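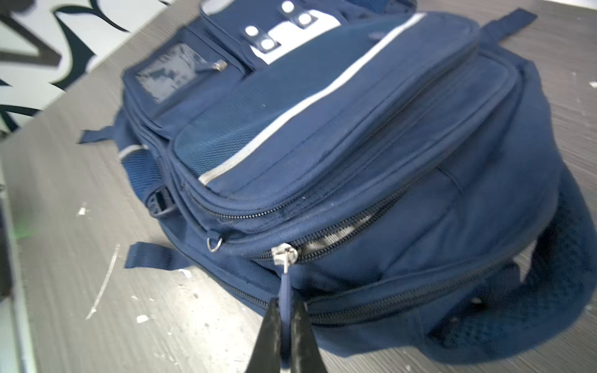 Replacing the card in the ID window of a school backpack, and a main zipper that stops partway

Community Help > Household and School Supplies > Bags and Luggage

Posted by Lustolus

I am responsible for the loan supplies at a small primary school. The school keeps a stock of 133 navy backpacks, which are issued to pupils for the school year and returned at the end of it. Each bag has a clear plastic ID window on the outside, and the name card must be changed before the bag is issued again.

I would be grateful for guidance on the following matters.

First, the plastic of many of the windows has become wrinkled, and the name behind it is difficult to read. I should like to know whether the plastic can be flattened or whether the window must be replaced.

Second, on a number of the bags the zipper of the main compartment opens partway and then stops. The slider is metal and the pull tab is fabric. Pupils tend to pull harder when this happens, and two tabs have already torn off at the stitching.

The supplier has quoted 1,490 for replacement bags, which exceeds the sum available to us this term. Repairs would have to be carried out by school staff with ordinary tools. The bags are next issued in January.

Bent Blöndal

I maintained the bags and sports equipment of a boarding school for a number of years and can offer the following.

Regarding the zipper. Before applying anything to it, please turn back the edge of the opening and inspect the lining next to the teeth. In my experience the usual cause of a zipper that always stops at the same point is a fold of lining or a loose thread that has entered the slider. Hold the fabric flat on both sides of the zipper, move the slider back a short distance toward the closed end, and draw the lining out sideways. The slider should not be forced forward over the fold. A loose thread may be trimmed with small scissors, close to the seam.

If the lining is clear and the slider remains stiff, brush the teeth with a dry toothbrush. Sand and pencil dust collect there in considerable amounts. Then rub a plain white candle along both rows of teeth and work the slider several times over the section that already moves freely. Wipe off the excess with a dry cloth. I would advise against cooking oil, which holds dirt and stains school papers.

A torn fabric tab can be replaced with a short length of narrow webbing or strong cord passed through the eye of the slider and stitched to itself. The stitching should be doubled. A paper clip is acceptable for a day or so, but the ends catch on clothing.

Regarding the windows. Soft plastic that has creased will often relax if it is warmed gently. Remove the card, place a piece of stiff cardboard behind the plastic, and lay a cloth wrung out in warm water over it for two minutes. Smooth it with the flat of the hand and leave the cardboard in place overnight. Do not use an iron - the plastic will shrink and pull the stitching with it. Plastic that has turned yellow or split cannot be recovered by this method.

For the cards themselves, I recommend thick white card, cut slightly smaller than the pocket, with the name in large black letters. Larger print remains legible even where some creasing is left.

Grisach

Use candle wax for the zippers. We use it on tents also. If it still does not work the slider is worn and must be changed.

Brynjólfsdóttir

I agree with the advice given by Bent Blöndal and would add one point on procedure. Each bag should be emptied completely before the zipper is examined. A full bag places tension on both sides of the opening, and a zipper in good order may then appear to be faulty. Lay the bag on its back on a table, release the side straps if they are tight, and test the zipper from one end to the other.

I would also suggest that the full name of a child not be displayed on the outside of the bag. Our school places a loan number in the window and keeps the name on a label sewn inside the main compartment. The number does not change from year to year, so the card in the window seldom needs to be touched.

Lustolus

I thank all three members for their replies. On the first bags examined on Tuesday, the lining was caught in the slider exactly as described, and it came free without tools. The warm cloth improved most of the windows, although four had split and will be covered with a sewn patch. The suggestion concerning loan numbers has been passed to the school office for a decision.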